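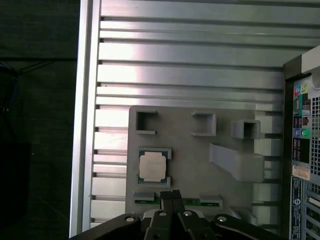 Re: [bench] Printed holders for processor sorting

On Wednesday, Kimie Yoshida wrote:

> I've been through the Vondach notes again and I still think a gray plate with raised sockets is the way to go for the trade-in chips. You set the processor in, the corner clips keep it from walking, and you can bolt the whole thing to slotted aluminum. Koivisto says they get through 100 chips a shift on theirs. Could we agree on a layout before February?

Kimie,

I'm not against it. I just don't buy the Koivisto number until somebody says what "get through" means. Seated and looked at? Cleaned? Tested? Those are very different jobs, and the holder only helps with the first one.

My worries, in no special order:

- The clips. Two on one side is fine on a plate lying flat. Stand it up against a panel and I want to see what the chip does after the clips have been flexed 4,000 times. Printed plastic gets tired.
- The square holders along the top. Open in the middle is good, you can push a stuck part out from behind if the plate is drilled through. Is it? The Vondach notes don't say.
- Color. A matte light gray plate is easy on the eyes, but bare aluminum behind it throws glare all over the place. At Prastport we ended up taping paper over the slots so we could read the lids. Ugly - but it worked.
- That long slanted block. I've asked twice what it's for and got two answers. If it's for memory sticks, fine, but then why the angle?

Pasico quoted me for 5 plates with a two-week wait. I'd sooner order one, use it until it annoys us, and then argue about the layout with something in our hands. Nothing on the drawing tells me whether a thumb fits between the socket and the block, and I suspect mine won't.

One more thing. Please don't send the order with "standard socket" written on it. Last time that got us a tray that fit nothing we own.

I can try a plate on the back bench if you'll bring some dead chips.

- R.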